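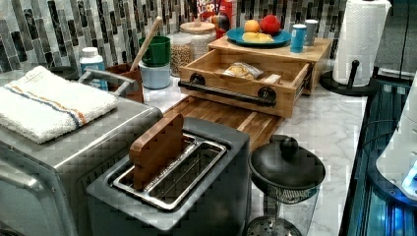 Gerthorpe kitchen counter set — README

Working notes for the counter-top part of the Gerthorpe set and the code that goes with it. Read the Known problems section before you train anything. Questions to Bukola Akpan or Signe Westerberg, in the tracker please, not by mail.

Last real edit: 16 May 2024. Small fixes since then are in the changelog file.

What this is

Recordings of short kitchen tasks for perception and grasp planning. Breakfast stuff mostly. Open the drawer, take the bread out, put bread in toaster, use the tong, move fruit, move the cup. 500 episodes in the main split. 100 held out. Held-out ones use the same kitchen, different layouts, so don't report it as a new-environment result. We did that once in a slide and had to take it back.

Why this counter

Clutter, and a lot of shiny metal. The older Wuyts set was all matte props on a gray table and everything trained on it fell over as soon as it met a steel toaster. Wanted the opposite. Polished slot frames, brushed steel toaster oven, French press, glass jars, a glass tile backsplash behind all of it. Depth is bad on nearly every one of those. Good.

What you get

episodes/ — one folder each, color, depth, joint states, gripper state, task string
masks/ — instance masks, only for the first and last keyframe of each episode
layouts/ — one file per layout, object list plus rough poses
calib/ — camera intrinsics and hand-eye, per session
tools/ — loader, viewer, converter to Drekeo format
planner/ — the Odetti config we used, as is

Masks are hand drawn, then checked by a second person. Roos Timmermans did most of the checking. Poses in layouts/ are NOT ground truth, they were typed in for resetting the counter and can be off by a few cm.

Getting it running

Unpack, set GERTHORPE_ROOT to the folder, run tools/check_install. It reads one episode and writes a contact sheet. If the contact sheet comes out with swapped colors your video library is too old, update it.

The loader wants lots of memory the first time becuase it builds the index in one go. After that it is cached. Delete the cache if you move the folder — paths in there are absolute, sorry, on the list.

Object names

Names are fixed, lower case, underscores. Some that people get wrong:

toaster — the two-slot one, dark gray. Never the oven.
toaster_oven — steel, the one with the towel on top. Towel is its own object, kitchen_towel.
toast_tong — the flat wooden one. When it stands in a slot it still gets its own mask. Don't merge it with the toaster.
board — striped wood, under the toaster.
drawer_box and drawer_handle — two labels. Handle is black pipe with round flanges. The planner needs it seperate.
platform — the wooden top over the drawer. Things on it are "on platform", things on the plate are "on plate". Both relations are stored, use the closest one.
bread_bag — clear bag with the bread in. We do not label bag and bread apart.
block — small pale wooden one, in the drawer next to the bread bag.
wedge — pale yellow food item on the plate. Was called cheese in the first release and butter in the second. Now just wedge.
fruit_red, fruit_orange — leave it at color. Arguments about species are closed.

Jars, mug, utensil holder, paper towels, press, cereal box: labeled as background_object with an id. Planner treats them as obstacles. If your task needs one of them as a target, relabel locally.

Control side

Position control with a force cap near contact. Drawer pulls use a compliant mode, low stiffness along the pull axis, stiff in the others. Values are in planner/modes. Don't copy these to a different arm without checking the units, Jeanine Dijkstra lost an afternoon to that.

Planner is stock Odetti with 2 changes. First, the collision margin around glass is wider than for everything else. Second, slot approach is forced vertical. Without it the planner likes to come in over the toaster at a slant and clips the slot frame or the tong.

Replan is triggered by mask change, not by time. So if your segmenter flickers you get replans nonstop. There's a debounce flag, off by default, turn it on.

Known problems

Depth holes on the slot frames and on the French press. We ship raw depth, no filling. If you fill, say so in your results.

Reflections in the backsplash. Narrow tiles, black, gray, silver and white, and some segmenters find objects in there. Crop it or live with it.

Clear jar with nothing helpful behind it — masks are probably a few pixels off on those. Same for the bread bag.

The wooden stuff blends. Block against drawer, platform against drawer front. Low contrast, most of our wrong masks are there. Amber Verbruggen is redrawing them, expected in November.

Blue light from the appliance on the far right shifts color on that side of the counter. White balance is locked so at least it is consistent. Don't use color jitter as an excuse to ignore it, check your right side crops.

Toaster oven runs past the image edge in a lot of layouts. Its masks are for the visible part only. No amodal masks anywhere in the set.

Task strings have mixed wording. "put bread in toaster", "place the bread into the toaster", etc. There is a table in tools/ that maps them to task ids. Use ids for scoring.

Scoring

Success is set by the operator at the end of the episode, yes or no. Drawer tasks count as success only if the handle was released after. A handful of early episodes have no flag, loader skips them unless you pass keep_unflagged.

Please report target-object IoU and task success seperately. One number for both hides everything.

To do

relative paths in the cache
converter drops gripper state on long episodes, Signe is looking
layout viewer crashes if object list is empty
write down how hand-eye was done, right now it's in Bukola's notebook
license text for masks/ — same as rest, just needs the file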